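Household Notes: Changes to Plastics Collection in the Ovby District

Residents of the Ovby district will receive a revised collection calendar in August. The calendar replaces the one issued with the spring newsletter, which should be discarded once the new one arrives. The principal change concerns rigid plastics, which will be collected in the same container as metal packaging. Paper and cardboard will continue to be collected separately, and the arrangements for glass are unchanged.

The change follows the opening of the enlarged sorting hall at Premunitz. Until now, mixed loads from the district were taken to two separate sites, and a share of the material had to be moved a second time before it could be baled. The Premunitz hall accepts both streams at a single gate. Vehicles serving the northern routes will therefore finish earlier in the day, and residents on those routes are asked to have their containers at the curb by 6 a.m. The southern routes keep their present times.

What may be placed in the container

Bottles, tubs, trays and jars made of rigid plastic are accepted, as are food and drink cans, clean foil and empty aerosol containers. Bottles that held shampoo, detergent, cleaning liquid or milk are all suitable. Color makes no difference to whether an item is accepted, although white and clear plastics are baled apart from the rest at Premunitz and are sold to different buyers.

Items should be empty and given a brief rinse. A full wash is not required, and residents are discouraged from using hot water for the purpose. Caps should be screwed back on after rinsing. Earlier guidance from the district asked for caps to be removed, and that guidance no longer applies. A loose cap is small enough to fall through the first screen in the sorting hall and is then lost with the grit and broken glass. 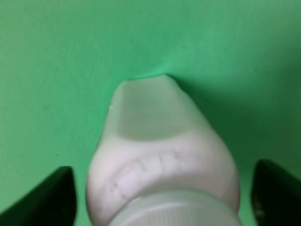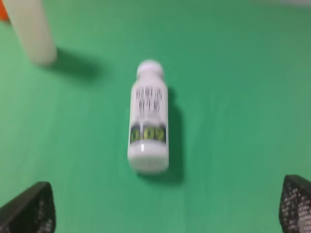
White plastic bottles belong in the shared container.

What must be kept out

Plastic bags and film are not accepted at the curb. They wind around the rollers, and the line must be stopped while they are cut away. Bags may be taken to the collection point at the Grorkura depot, where a separate cage is provided beside the entrance. Residents who line their kitchen bins with a bag should tip the contents into the container and keep the bag.

The following are also excluded: garden hose, toys, coat hangers, plant pots, polystyrene foam, and any container that has held paint, motor oil or pesticide. Paint and oil containers may be brought to the Grorkura depot during staffed hours, provided that they are closed and that the original label can be read. Batteries must never be placed in any household container. Small batteries are accepted at the depot office and at the town library.

Containers and replacements

Every household will keep its present container. A new adhesive label will be delivered with the calendar and should be placed on the lid over the old one. The standard container holds 140 liters. Larger households may apply for a second container of the same size at no charge, and applications already on file do not need to be repeated.

Damaged containers will be exchanged by Abbasi, the firm appointed to carry out deliveries and repairs for the district. Requests should be made through the district office and not directly to the firm. An exchange will normally be completed within 10 working days. The damaged container should be left empty at the curb on the day given in the confirmation letter, and the crew will not ring the bell.

Apartment buildings

Buildings with shared container rooms will be changed over in stages. There are 800 apartments in the first stage, all of them east of the rail line, and building managers there have already been notified in writing. Managers in the second stage will receive a letter once the first is complete. Until that time, residents of those buildings should continue to sort as they do at present, even where the new calendar has been delivered to their mailboxes.

Managers are reminded that access to container rooms must be kept clear on collection days. Bicycles, furniture and boxes left in front of the doors have caused missed collections at several addresses this year. Where a room cannot be entered, the crew will leave a notice and the containers will be emptied on the next scheduled visit.

Missed collections and inquiries

A missed collection should be reported by noon on the following working day. Residents should state the street address, the type of container and whether neighboring containers were emptied. Printed copies of the calendar in large type are available on request from the district office, which is open to callers every weekday morning and on Tuesday until early evening.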